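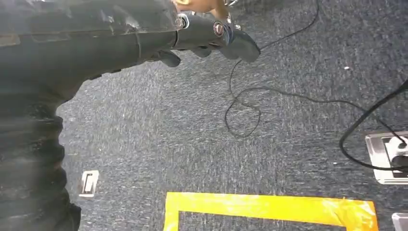 Figure 3. Dark gray robotic hand with segmented fingers and round metallic joint caps, angled downward.

4.2 Agreement between ringside judges and the punch record

The working assumption behind the ten-point must system is that three people on stools, looking through ropes and over photographers, will see more or less the same round. We put this to the test on 392 rounds from club and regional cards promoted by Heritz and Quinlan, all of them scored live by three licensed judges and later coded punch by punch from video. Coding was done by two former amateurs who did not know the official scores and who, between them, logged 3,582 clean power punches. They disagreed with each other often enough to give us some sympathy for the judges.

Where one boxer was plainly beating up the other, everybody agreed, and we claim no credit for this finding. The interesting rounds were the close ones, which we defined as those with a clean-punch difference of two or less. In these, the judges split far more often, and the split leaned toward whichever boxer was coming forward. Pressure looks like winning. A man walking forward into jabs was regularly given the round for his trouble, a habit Keogh has called "paying for mileage."

The house fighter also did well, as house fighters do. At the Telalar shows, where the local boxer usually sells most of the tickets, close rounds went his way even when he landed less. At Floritmont, a hall with room for 700 and a crowd that boos both corners evenly, the effect nearly vanished. We can't separate crowd noise from matchmaking here. Promoters pick opponents with care, and one kind of care is to pick somebody who backs up.

Body punches were the other casualty. Both coders counted them, but their number did little to predict the official score once head punches were accounted for. Kowalczyk suggests that a good left hook to the ribs makes less noise than a glove slapping an elbow, and that judges, being human, score the noise. We have no sound measurements and leave the point with him.

One caution applies to all of this. The coders could pause and rewind, and the judges had one look from one seat. A longer set of rounds, with sound recorded at each judge's position, is planned to begin in April.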